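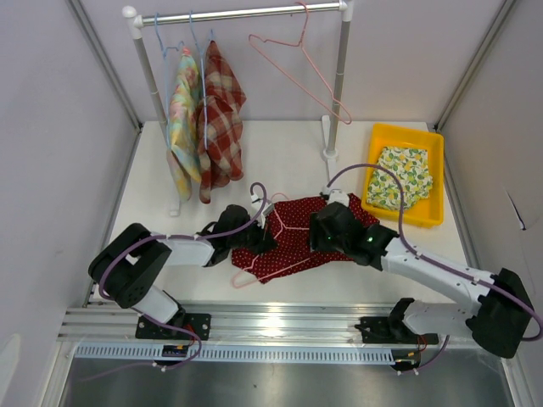
第二部分　执行层软件

第5章　两条手臂，一个时钟

左边的夹爪捏着粉色衣架靠近挂钩的地方，右边的夹爪压着波点布的右半边。我第一次教这门课的时候，讲到类似的场面，有个学生举手问：“老师，那现在是哪条手臂在干活？”我当时随口答了一句“两条都在干”，然后就翻到下一页去了。后来回家路上越想越不对劲，这个问题问得太好了，好到我应该停下来讲一整节课。于是就有了你正在读的这一章。

先说说为什么这个问题难答。如果你只看动作，右手压着布，多半不怎么动，左手在摆弄衣架，那似乎是左手在干活。可是你把右手松开试试看，布会跟着衣架一起跑，左手的活马上就没法干了。从软件的角度看，右手那个“不动”也是一条指令，而且得一直发下去，每个周期都要发，力要稳，位置要稳，还要随时准备好在左手完成某一步之后立刻换成别的动作。一条看上去闲着的手臂，往往占着你程序里最麻烦的那几十行代码。

前面几章我们一直只跟一条手臂打交道。正逆运动学也好，轨迹插值也好，夹爪的力控制也好，世界里只有一个主角，它什么时候动、动多快，都由它自己说了算。到了这一章，主角变成两个，麻烦可不止多出一倍！你要考虑它们会不会撞上（这个大家都想得到），要考虑它们抓着同一样东西时会不会互相较劲（这个想到的人就少一些），还要考虑它们对“现在”这个词的理解是不是一样。最后这一条，我敢说第一次做双臂系统的人十有八九会栽在上面，我自己就栽过，而且栽了不止一回。

衣架和布，为什么老是它们

你会发现这一章里我反复拿挂衣服当例子。一块布，一个铁丝衣架，一根横杆，东西简单得不能再简单，家里都有，读到哪里卡住了，你可以站起来走到衣柜边上，自己用手比划一遍。我强烈建议你真的去比划，别怕家里人笑话。

比划的时候请留意一件事：你的两只手几乎从来没有同时开始、同时结束过。一只手先把布按住，另一只手才去找衣架；衣架的一角伸到布底下之后，按布的那只手会悄悄挪一点点，给它让路；等布搭好了，两只手又会有一小段时间朝同一个方向走，把整件东西提起来，送到杆子上去。按住、让路、同行，这三种关系在几秒钟里来回切换，你自己根本没有察觉。我们写软件的人就得把它察觉出来，写清楚，还要让它在出错的时候能退得回来。

布又特别会捣乱。一个螺丝放在那里，你看一眼就知道它在哪儿，朝哪边。布呢？红底白点的一块布摊在桌上，边缘有点皱，形状大致是个长方形，可是它的“姿态”到底是几个数？六个不够，六十个也不见得够。铁丝衣架又细，有一部分还压在布底下，相机只能看到露出来的那几段。换句话说，感知模块给你的信息从一开始就是残缺的，规划模块得在残缺的信息上做决定，控制模块还得把这个决定执行得像模像样。三层软件之间怎么说话，隔多久说一次，说错了怎么改口，就是本章的主要内容。

顺便提一句，衣架还有个讨厌的地方，它挂在杆子上也不老实。空衣架没有布坠着，稍微一碰就歪向一边，铁丝三角朝下斜着，下一次去取它的时候，钩子的朝向就跟你记忆里的不一样了。所以千万别把“我上次放在哪里”当成“它现在在哪里”。这句话我会在5.4节再唠叨一遍，那里讲的是世界模型什么时候该作废。

一个让我丢脸的下午

讲个故事吧。那年五月，我和Birdie Ostrowski、Jalen Kapoor一起在Cliderano的实验室里调一套双臂程序。执行框架用的是我们自己写的一套东西，叫Hedik，后面你会常常见到它，本书的示例代码也都是从它那儿裁剪出来的。任务就是挂布。左臂的程序是我写的，右臂的程序是Jalen写的，各自单独跑都漂亮得很，我们俩都挺得意。

然后我们把两边合到一起。

前几步没有问题，右手压布，左手拿衣架。到了该一起往上提的时候，左手先走了，右手愣了一下才跟上来。就那么一愣，布被扯成一条斜线，从衣架的一头滑下去了。我们改了参数，再来，又滑下去。再改，这回换成右手先走，布从另一头滑下去了，公平得很。

我当时一口咬定是右臂的控制器调得太软，Jalen一口咬定是我的轨迹起步太猛。我们俩争了整整一个下午，白板写满了增益和加速度，谁也没说服谁。Birdie在旁边一直没吭声，到傍晚的时候她把两边的日志打印出来，并排贴在墙上，拿铅笔在同一行时间上画了一道横线。横线左边，左臂说“开始上提”；横线右边，右臂还在说“保持按压”。两份日志里的时间戳一模一样。

两台计算机，两个时钟，各自都觉得自己很准。我的程序在收到“开始”消息的时候盖时间戳，Jalen的程序在真正执行的时候盖时间戳，中间隔着一个消息队列，队列里还堆着没处理完的相机数据。两边的数字一样，指的却是两件不同的事。控制器没毛病，轨迹也没毛病，我和Jalen白吵了一下午（他请我吃了顿面，我觉得应该是我请他的）。

我把这件事原原本本写在这里，一来是因为它真的很丢脸，丢脸的事情记得牢；二来是因为里面藏着本章要讲的几乎所有概念。时间戳该在哪里盖，消息排队的时候该扔掉旧的还是等着处理，两条手臂的切换由谁来拍板，日志该怎么记才能让Birdie那样的人用一支铅笔就把问题找出来。你读完后面几节再翻回来看这个故事，应该能指着每一句话说出它对应哪一节。

三种速度

进入正题之前，我们得先把几个频率摆到桌面上来，后面会一直用到。

在Hedik里，最底下的关节控制循环跑在100赫兹。每一个周期，它读一遍编码器，算一遍目标位置和当前位置的差，把指令发给电机。它什么也不懂，不认识布，也不认识衣架，你给它一串关节角它就照着走。我很喜欢这一层，因为它笨得让人放心。

中间一层是动作生成，跑在15赫兹。它接收相机图像和当前的关节状态，产生接下来一小段动作。注意是“一小段”，它每次吐出来的是未来若干步的目标，放进一个缓冲区里，让下面那一层慢慢吃。为什么要一次给一段？因为图像要传输，要推理，都得花时间，要是每走一步都得等它想一下，手臂就会一顿一顿的，看着像在打嗝。

最上面一层是任务层，跑在2赫兹就够了。它关心的是“布按住了没有”“衣架的角伸进去了没有”“该不该进入上提阶段”这类问题。学生们经常嫌它慢，想把它调快，我一般会劝他们先忍一忍。任务层一快，就容易对一帧看花眼的图像大惊小怪，刚切到上提，又切回来，再切过去，两条手臂跟着它一起抽搐，场面相当难看。

三层速度不同，就一定会有接缝，接缝就是出毛病的地方。举个例子：任务层在某一刻决定切换，可是中间层的缓冲区里还剩着上一个阶段的几步动作，这几步要不要执行完？如果全部扔掉，手臂会突然改变速度，布可能就被带跑了。如果全部执行完，右手就会多按一会儿，左手那边却已经开始往上提，于是我和Jalen的悲剧重演一遍。常见的办法是让新旧两段动作在重叠的部分做一个加权混合，旧的逐渐淡出，新的逐渐淡入。单臂的时候这个办法好用得很，双臂的时候就要多问一句：两条手臂的淡入淡出，是不是从同一步开始的？

你看，又绕回到时钟上了。

谁是领头的

Normand Bélanger审这一章初稿的时候，在页边写了一行字：“你从头到尾没说谁指挥谁。”他说得对，我补上。

把两条手臂组织起来，业内的写法五花八门，不过归拢一下，大体是几条路子。第一条路，主从式：指定一条手臂当领头的，另一条跟着它走。好处是代码简单，谁听谁的清清楚楚；坏处是领头的一旦卡住，跟随的那条也只好傻站着。而且在挂布这种活儿里，领头的人是会换的，按布的时候右手说了算，穿衣架的时候左手说了算，你要是把“左主右从”写死在程序里，过不了几步就别扭起来。

第二条路，把两条手臂当成一个大机器人，所有关节拼成一个长长的向量，统一规划，统一下发。同步问题一下子少了一大半，因为压根儿只有一个指令流。Hedik的中间层走的就是这条路。代价是维度高了，规划变慢了，调试也难一些，某个关节表现不对的时候，你得从一大堆数字里把它揪出来。还有一点很烦人，一条手臂出故障要停，另一条也得跟着停，有时候这是对的，有时候会让本来拿得好好的东西掉下来。

第三条路，两条手臂各跑各的程序，在几个约定好的点上互相等。有点像两个人搬沙发，平时各走各的，到了楼梯口喊一声“我好了”，另一个也喊“我好了”，然后一起抬。我个人偏爱在任务层用这个办法。那些约定好的点，本书里统一叫“会合点”，5.3节专门讲。会合点的写法看起来像两行代码就能搞定，可是请你想一想：如果有一方永远不喊“我好了”，该怎么办？等多久算够？等不到的时候，手里的布是放下还是拎着？

Jalen那边的同事Ignacio Quintanilla给我看过他们在Kimdale项目里的做法，三条路混着用，底层统一下发，上层用会合点，个别技能内部再临时指定一个领头的。我头一回看的时候觉得太花哨，看到第二遍就把其中一部分抄进了Hedik（经他同意的）。所以请别急着站队，先弄懂每条路在哪种接缝上会漏水，再决定自己的房子怎么盖。

“保持”也要写代码

我想在这里多啰嗦几句，讲讲前面那个学生的问题，因为它会影响你读后面代码的方式。

新手写双臂任务，习惯这样写：左臂执行动作甲，等它完成，右臂执行动作乙，等它完成。读起来顺溜，像菜谱。可是动作甲执行的时候右臂在做什么？菜谱里没写，程序里也没写，于是它的行为就由底层的默认设置决定。有的系统默认保持最后一个位置，有的系统默认保持最后一个力，有的系统在一段时间没收到指令之后干脆进入待机，夹爪一松，得，布没按住。

在Hedik里，我们规定每一条手臂在任何时候都必须属于某个技能，不允许有“没事做”这种状态。按住布是一个技能，名字就叫hold_down，它有自己的参数：按在哪里，用多大的力，允许滑动多少，滑动超过多少就要报告。停在一旁等待也是一个技能，名字叫park，它也有参数，比如停在什么地方不会挡住相机。下面是挂布任务开头的写法，你先随便看看，不用每一行都懂：

task hang_cloth:
 stage press:
 right: hold_down(target=cloth, side=right)
 left: park(clear_of=camera)
 next when right.contact_stable
 stage bring_hanger:
 right: hold_down(keep)
 left: grasp(target=hanger, near=hook)
 next when left.grasp_stable
 stage insert:
 right: hold_down(yield_to=left)
 left: slide_under(target=cloth)
 next when left.done and right.contact_stable

注意看，每个阶段里左右两边都各有一行，一行都不能少，少了编译不过去。我们刚加上这条规定的时候，组里怨声载道，说写起来太啰嗦。过了一阵子就没人再提了，因为以前那种“它怎么突然自己松手了”的毛病明显少了下来。

再注意insert阶段右手那一行里的yield_to=left。前面让你在衣柜边上比划的时候，按布的那只手会悄悄让路，对吧？就是它。力的大小、让多远、什么时候让，5.2节会把它拆开来讲，里面用到第4章的阻抗控制，如果那部分你读得有点囫囵，现在翻回去补一补正好。

还有那个keep，看着不起眼，它的意思是沿用上一阶段的全部内部状态，不要重新初始化。我见过有人把它漏掉，换了个阶段，技能重新启动，先把力归零再慢慢加上去，就这一下子，布已经跑了。查这个毛病花了他两天，改它花了一个单词。

读这一章需要带什么

你得会读伪代码，得记得第3章的坐标变换，最好还对线程和消息队列有一点点印象。印象模糊也不要紧，5.1节会从最基本的地方讲起。没有真机的读者可以用仿真做，配套的仿真环境里有横杆，有衣架，有布，布的物理模型比较粗糙，边角偶尔会穿进桌面里去，别被它吓着，Birdie Lindgren正在修。

有真机的读者，请先把速度上限调低再跑本章的程序，急停按钮放在手边，别让它埋在电缆底下。两条手臂的工作空间有一大块是重叠的，程序写错的时候，它们会毫不犹豫地往对方身上撞。线缆也要留意，手臂上的线在空中绕来绕去，规划器里的碰撞模型一般是不包括它们的，5.5节讲自碰撞检测的时候会给一个粗糙但管用的处理办法：给线缆套上几个胶囊形的包围体，宁可胖一点。

阅读顺序上，我建议老老实实从5.1节读到5.3节，那三节一环扣一环。5.4节和5.5节可以调换。5.6节讲日志和回放，很多人会跳过去，觉得日志有什么好讲的。请你至少把Birdie Ostrowski那张贴在墙上的打印件记在心里，再决定跳不跳。我们从她画的那道铅笔线讲起。

5.1　时间戳盖在哪里

先约定几个词。一帧图像从曝光到进入你的程序，要经过好几道手续：传感器采集，驱动读出，打包传输，排进队列，最后被你的回调函数拿到。每一道手续之后都可以盖一个时间戳，盖在不同的地方，含义就不同。曝光的那一刻，我们叫它发生时间；回调函数拿到它的那一刻，我们叫它到达时间。关节数据也一样，编码器读数的那一刻是发生时间，你在程序里读到它的那一刻是到达时间。

指令那一侧方向反过来，多出两个词。你的程序算好指令并发出去，叫发令时间；电机驱动器真正开始执行，叫生效时间。我当年盖的接近发令时间，Jalen盖的是生效时间，我们俩的变量偏偏都叫timestamp。请你现在就打开自己的代码，搜一搜这个词，看看它出现在多少个地方，再看看每一个地方它究竟指的是哪一种。搜完了回来，我们接着讲怎么给它们改名字。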